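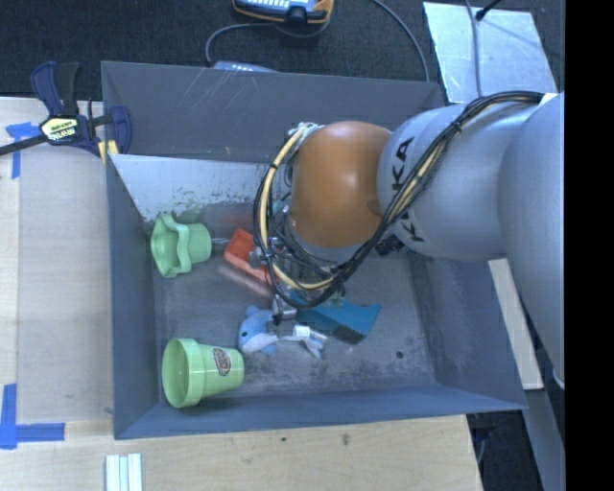

**Progress report to the Kirker Fund: Seasonal Workers' Rights Outreach, second reporting period**

We said in the application that we would tell you what we thought was working and what we thought was for show. This report tries to do that. The tables you asked for are in the spreadsheet sent separately; what follows is the part that doesn't fit in cells.

## What you paid for

The grant covers outreach to migrant workers on temporary visas in the Wolier and Tunditz areas, with three parts: rights sessions in the evenings, a phone line, and a small push to get the county to change how it handles housing complaints. We also promised a printed guide in Spanish, Haitian Creole and English.

## Rights sessions

We reached 148 people through sessions between January and April. The target was 155, so on paper we're close. I would not lean on that number too hard. It counts sign-ins, and a worker who came to the Wolier session and came again in Tunditz after changing employers is in there twice. We don't take names at the door, for reasons you know, so I can't clean it up.

More useful to know is that attendance was lopsided. Wolier sessions filled the room. Tunditz sessions did not, and on one evening we had more people handing out folders than people taking them. Our partners there put it down to the weather. I don't believe it. The Tunditz sessions were held in a church hall that sits across the road from the office of the largest labor contractor in town, and you have to walk past its front window to get in. Two workers told us separately that they would have come if it were anywhere else. We are moving to a room behind the public library in Eberhard, which is a longer drive but has a parking lot at the back.

The exit cards came back very positive, nearly all fours and fives. I give this almost no weight. People had just been fed and the presenter was collecting the cards by hand. Starting next period we'll call a small group of attendees a month later and ask one thing: did you use any of it?

## Phone line

The line is the part I'd defend first if the money got tight. Calls come in mostly after 8 p.m., which we didn't plan for. The original schedule had it staffed from noon to 6, a time when almost everyone we want to hear from is at work. We switched to evenings in February and the voicemail backlog went away within a couple of weeks.

The calls fall into the same few groups. Pay that doesn't match the contract is the biggest. After that come deductions for transport and bedding, then questions about whether a visa can be moved to another employer. The last group is the hardest on the staff, as the answer is usually no, or not in time to help. We've stopped using the word "portability" in our materials. It made people think there was a form.

We referred wage cases to the legal clinic in Eberhard. The clinic is good and it is swamped. As of this report 2 of those cases have been settled, both with back pay. The rest are waiting. An earlier draft of this report described the waiting ones as "in progress," and I took that out.

## The printed guide

We printed 1,000 copies. Most are gone, but "gone" means they left our office. A good share are in stacks at grocery counters and the laundromat in Tunditz, and I have no idea how many have been read. The Haitian Creole version had an error in the section on overtime that made the rule sound more generous than it is. A caller spotted it. We put correction slips in the copies we still had and reprinted the page for the ones we could find. The next edition will be checked by two readers who didn't do the translating.

The guide is also too long. It reads like something written to satisfy funders and lawyers, and you and our lawyers both liked it, so draw your own conclusions. The single folded card with the phone number and five lines about pay stubs gets picked up much faster. We'd like your permission to shift the remaining print money to the card.

## County housing complaints

Here I have the least to report and the most doubts. The county agreed in March to "explore" taking anonymous complaints about worker housing. It has set up a working group. We have a seat on it. So do the growers' association and the contractors, and the meetings are held in the middle of the working day, so no worker has attended one.

I've sat in enough of these to be wary. The group has spent most of its time on what to call the complaint form. The county staff seem sincere, but there is no inspector assigned and no line in the budget for one, and a complaint nobody is paid to look into is a piece of paper. We'll stay in until the budget vote. If there's no inspector in the draft, I'd recommend we leave, say publicly why, and put those hours back into the phone line.

A state bill that would do much of the same thing has been getting friendly coverage. We were asked to sign on as a supporter. We haven't yet. The current text makes the worker give a name before an inspection can be ordered, and every caller we read that section to said they wouldn't use it.

## Money

Spending is under plan, mainly because the second outreach post was vacant until February. Interpretation cost more than we budgeted and will keep doing so. Mileage will go up with the move to Eberhard. We don't expect to need more than the grant, but we would like to move part of the unspent salary line to interpretation.

## What we're asking for

- Approval to move the remaining print money from the guide to the card
- Approval to move part of the unspent salary line to interpretation
- A change in how we report attendance, so that sign-ins are listed as sign-ins and not as "people reached"
- A call before the county budget vote, so our position on the working group doesn't come as a surprise to you

The next report is due after the harvest starts, when the phone gets busy. It may be shorter than this one.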